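Chapter 6
Teaching by Doing: Learning a Household Task from Demonstrations

Most of us can put a pair of slippers away while talking on the phone, thinking about dinner and looking for our keys. We couldn't say, if somebody asked, which finger moved first or how hard we pressed. That gap between what our hands know and what we can write down is the trouble at the heart of this chapter, and it is the reason so many people in our field have given up on writing the motions out by hand and have turned to collecting examples of them instead.

We will stay with one small job all the way through: tidying slippers on a shoe rack. I chose it because it looks so easy (my students always laugh on the first day!) and because everything we need to talk about is already in it - reaching, gripping something soft, turning it, and letting go of it in the right spot.
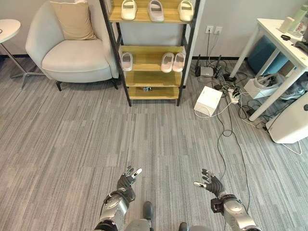 Figure 6.1. The two hands, open, with the rack and its slippers ahead across the carpet.

The method goes by the name of imitation learning, and the version we follow is the one used in the Talter study. A person guides the arms through the task, and at every moment the system records what the cameras saw and where each joint was. One full pass is called a demonstration. When enough of them have been gathered, a program called a policy is trained to answer a single question over and over: given what I see now, what should the hands do next? The Talter group gathered 1,000 demonstrations and kept 14 more to one side for checking the policy later on. If you are new to this, please notice that second number, small as it is, and be patient with me, as we'll come back to it in Section 6.4.

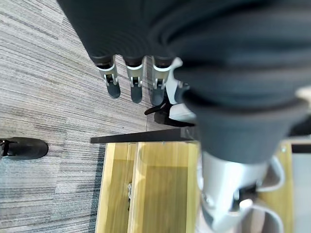
Camera placement is a subject I could go on about for a whole term, and some years I nearly have. A camera up at the head takes in the room and tells the policy where the rack is, but once a hand closes on something, the hand itself is very often in the way. A camera down near the wrist has a much closer view and a much narrower one, and it spends a good deal of its time looking at things that don't matter to the job: in Figure 6.2 the fingers hang over a chair base, with a stretch of striped carpet and a black shoe off toward the left. A policy trained on too few views of this sort may latch onto the carpet, or onto that shoe, and do badly when either one changes. So we want both kinds of camera, and we want plenty of variety in the background.

The next matter is contact. A slipper bends, slides and tips, and its strap gets in the way of the fingers, or helps them, depending on how you come at it. In Figure 6.3 a hand is up against the gray slipper in the middle of the top shelf, with a cream one on either side, and you can see how little room there is to work in. The people giving the demonstrations at Talter were asked to slow down during this part, and the trained policy slowed down there too, with no one ever having told it to.
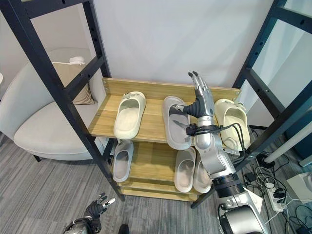
Kettler took a different view of that advice and wrote, in a comment on the draft of this chapter, that slow demonstrations teach a policy to dawdle: "You get the hesitation along with the skill, and it is very hard to train out again." I think that is a fair worry. The later Pakus trials tried to meet it by having each person record 2 versions of the task, one careful and one at an ordinary pace, and mixing them together before training. Whether the mix should be half and half is still an open question, and you'll have a chance to try other mixtures for yourself in the exercises.

Last of all, we have to decide what counts as finished. A goal such as "the slippers are tidy" is fine for a family and hopeless for a measurement. The Fleswood scoring sheet, which we'll borrow, asks simpler things: is each slipper on a shelf, is it next to its partner, and does it face the same way? Take Figure 6.4, where the left half of the top shelf is bare, an off-white pair sits on the right half, and two more pairs are on the shelf beneath with their open toes outward. The right slipper of the top pair hangs a little over the edge. Would you pass it? Write your answer down before you read on - last January I put this to a class of 16 and we argued well past the end of the hour.
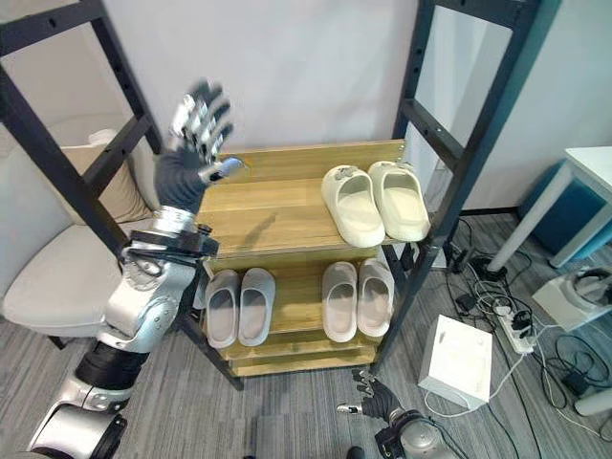

6.1 What a Demonstration Contains

We begin with the recording itself. A demonstration is a list of moments in order, and each moment holds two things, an observation and an action. The observation is everything the policy will be allowed to look at when it is working by itself, and the action is what the person made the arms do right then. Keep the two apart in your mind, even when they seem to run together, for much of the rest of the chapter depends on it.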